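August 7, 2026

Gripper budget again, before I forget what we settled on over lunch. We have 654 dollars left in the small equipment line and I want most of it gone by the end of the month, on things we'll really use!

Quote from Jitadholm for a spare pair of hand-held grippers came in at 458. Vinerico wants 355 for a pair, but that's with no cables and no jaw pads, and I've been burned on pads before (see February, the whole sad page). Pads wear fastest on round stuff with slick rims, like the teal lidded container, so I'd budget for extras whoever we buy from.
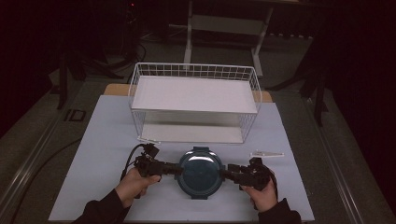
The cheaper pair leaves more room for pads, came the reply when I passed the numbers along, but you should price the cables first, and ask Branadwood how long they take to ship. Fair enough. I'd been staring at the two totals and hadn't even thought about lead time.

So I wrote to Branadwood for cables and a bag of pads, 6 sets. If they come in low enough I'm fine with the Vinerico pair, otherwise it's Jitadholm and we live with what's left, 196 dollars, for everything else on the list. Wire baskets are cheap and can wait.

Still open: does the Pop logging software need a new license for each added pair, or does ours cover it? I'll call them tomorrow. Please don't order anything off the old spreadsheet, the prices in it are stale.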